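輸入車オーナー掲示板 > セダン・クーペ > 維持と修理

スレッド名:Westine サルーン、サンルーフの排水ホースについて

1 Sointu Saarela
はじめて投稿いたします。フィンランドから来て、日本で中古の Westine サルーンに乗っています。日本語は母語ではありませんので、おかしい表現がありましたらお許しください。
2023年5月11日に車検が終わりましたが、雨のあとに助手席の足もとのカーペットが湿っています。検査員の方は「サンルーフの排水ホースでしょう」と言いました。前の二本は自分で掃除することができますか。工具は一通り持っています。

2 gezer_nori
前側ならできます。サンルーフを全開にすると、左右の角に小さい穴が見えます。そこから細いナイロンの紐をゆっくり入れてください。エアで吹くのはだめです。途中の継ぎ目が外れると、天井の内張りを全部下ろすことになります。

3 黒豆サルーン
>>2
エアがだめというのは言いすぎでは。圧を落とせば平気です。自分は毎年10月に弱いエアでやっていて、漏れたことはありません。むしろ紐のほうがホースの内側を傷つけます。

4 gezer_nori
>>3
その「弱い」が人によって違うから言っています。うちの Gezer は前のオーナーがエアで継ぎ目を飛ばしていて、見積もりが20万円でした。

5 Jayson Bautista
横から失礼します。私も外国人で、同じ Westine に11年乗っております。
足もとが濡れる場合、原因は排水ホースだけではありません。エアコンの水抜き、またはドアの内側の防水シートの可能性もあります。まず少しの水を角の穴に注いで、前輪の後ろあたりから水が出るかどうかを見てください。出れば、ホースは詰まっていないと考えてよいと思います。

6 Sointu Saarela
皆様、ありがとうございます。
Jayson さんの方法を試しました。右はすぐに出ましたが、左はほとんど出ませんでした。助手席は左ですから、合っていると思います。紐を入れましたら、30センチぐらいのところで止まりました。無理に押さないほうがよいでしょうか。

7 黒豆サルーン
押さないで。そこはたぶんピラーの曲がりです。紐の先をライターで軽くあぶって丸めると通りやすいですよ。紐は傷つけると書いたけど、先が丸ければまあ許せます。

8 gezer_nori
珍しく意見が合った。
あとカーペットは早めにめくって乾かしたほうがいい。Westine は助手席の下に配線の束とコネクターがあるので、腐ると排水どころの話ではなくなります。

9 Jayson Bautista
配線のことは私も賛成です。写真を一枚貼ります。

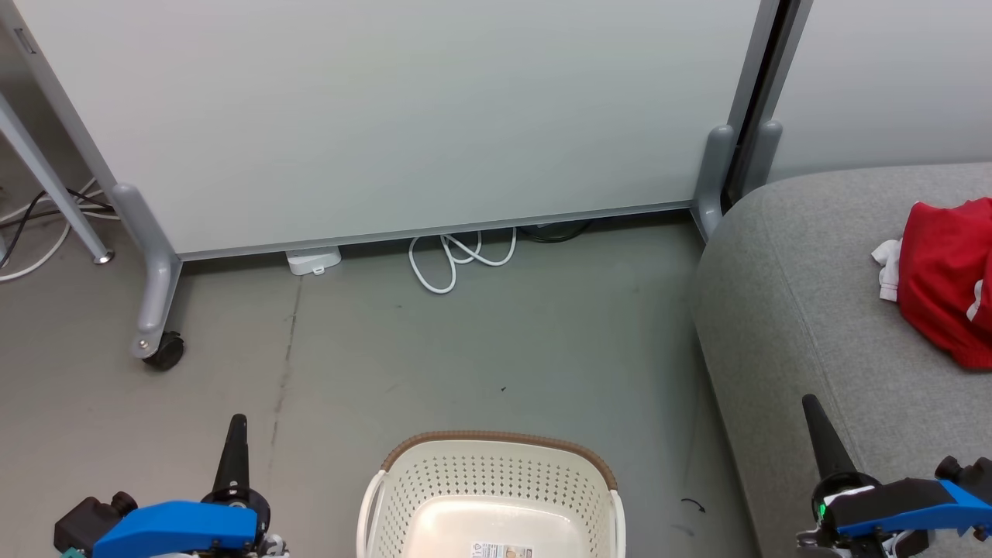 助手席の下の配線は、カーペットとスポンジをめくりますと、鉄板のくぼみの中を通っています。水が最後に集まるのも、そのくぼみです。私の車では、コネクターの端子が緑色になっておりました。ホワイトボードの下に白い電源タップとケーブルがありますが、もし床に水が流れたら最初に困るのはこのような低い所の物で、車の中でも同じことだと思います。ですから私は、乾かしたあとで配線の束を少し持ち上げて、結束バンドでシートの台座に留めました。純正の留め具の注文は、部品番号の下四桁が2537のものです。年式によって違うかもしれませんので、お店で確認してください。

10 黒豆サルーン
>>9
配線を持ち上げるのは反対です。シートを前後させたときに擦れます。端子を掃除して、元の位置に戻すのが一番いい。

11 Jayson Bautista
>>10
ご指摘は分かります。私は台座の動かない側に留めましたので、今のところ擦れた跡はありません。ただ、電動シートの車では確かに場所が足りないかもしれません。

12 Sointu Saarela
先を丸くした紐で、左のホースが通りました。黒い泥のようなものが出て、そのあと水もきれいに流れました。
私の車は電動シートですので、配線は元の位置のままにします。カーペットはまだ湿っていますから、扇風機を当てています。スポンジの裏側まで乾くには何日かかりますか。

13 gezer_nori
スポンジは厚いから、扇風機だけだと一週間は見たほうがいいです。できれば外して立てて干す。シートのボルトを外す前にバッテリーを切るのを忘れずに。エアバッグの警告灯がつくと店で消してもらうことになります。

14 Sointu Saarela
分かりました。次の休みにシートを外してみます。ボルトの締め付けトルクをご存じの方がいらっしゃいましたら、教えていただけますと助かります。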